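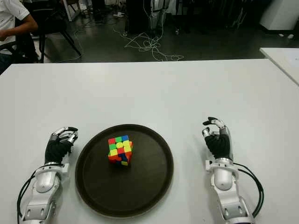

Re: [storkanbridge-allotments] water butts, hose rota
From: Ruoxi Hou, 7:40 am
Last updated: July

Boyang Peng wrote:
> Is the hose rota still on? Plot 14 got nothing last night and the
> beans are flat. Also who has the key for the lower tap?

Hi all, quick one, on my way out. Yes rota still on. Lower tap is plots 9 to 14, evenings. Upper tap mornings only, pressure drops otherwise.

Key is with Lingyun until the weekend. Boyang, knock on her shed, she's there most nights. Code for the gate changed too, ask me by phone, not puting it on the list.

Two butts by the compost are full, help yourselves. Cans only please. No hoses in the butts!! Lid back on after, mosquitos.

Seed order going to Enano tonight. Kale, leeks, winter lettuce. Send me yours before 9.

Ruoxi

Comments

Lingyun Fu: key's on the nail inside my door, just take it

Nhyira Asamoah: leeks for me, 2 packets. can we get the purple kale agian?

Boyang Peng: Got the key, thanks. Beans watered.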